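Journal > Household > Paper and Records

Monday, July 27, 2026
By the author of the Rindbridge Household Journal
Reading time: 3 minutes

On the Retention of Household Papers

Readers of this journal will be aware that I moved to Rindbridge last September with nine archive boxes, none of which had been opened in the previous decade. The present entry sets out the policy I have since adopted for personal records. It is offered for general interest and should not be taken as financial or legal advice.

The first matter to be settled was scope. I had been in the habit of keeping every document that arrived with a letterhead, including notices of planned water interruptions at an address I no longer occupy. A record is now retained only where it establishes ownership, identity, a payment still open to dispute, or a fact that a member of the family may reasonably wish to know. School reports fall within the last category. Catalogues do not, although an exception was granted for one seed catalogue of 1000 varieties with my grandmother's pencilled remarks in the margins.

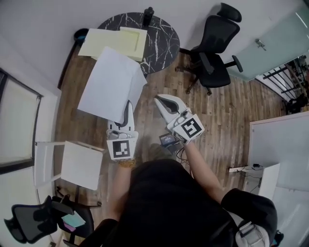
Sorting should be carried out at floor level where the knees permit. The dining table was tried in the first instance and proved too small by the second box, and papers stacked on chairs were inclined to slide. The floor allows each category its own territory, and a cushion is recommended for any session exceeding an hour.

The second matter was storage. I assessed two products over the winter. The Fivum document case closes firmly and fits beneath a standard bed, but its dividers are fixed and will not accommodate a folded survey plan. The Trotudine binder system is more flexible and considerably heavier - once filled, it requires two hands and a clear path to the shelf. I have settled on the Fivum for certificates and deeds and the Trotudine for correspondence. Labels are written in pencil. My earlier labels, produced in coloured felt pen, had faded to the point that "Insurance" and "Instructions" could be told apart only by opening the folder.

Particular care is advised with thermal receipts. Of the 400 I had kept, a substantial proportion were blank on both sides. Any receipt required for a warranty claim should be photocopied in the week of purchase and the copy filed with the manual.
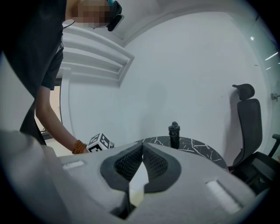 The third matter, and the one on which I have received the most correspondence, is disposal. Documents bearing an account number or signature are shredded. The shreddings are accepted in my compost in modest quantities, provided they are mixed with kitchen scraps and kept damp. Window envelopes are excluded. Unmarked paper goes to the kerbside recycling on the fortnightly collection.

An annual review has been scheduled, to be limited to 10 folders at a sitting. The next entry will address the photograph albums, including the unlabelled one marked only "Tang", a word that no relative consulted to date has been able to explain.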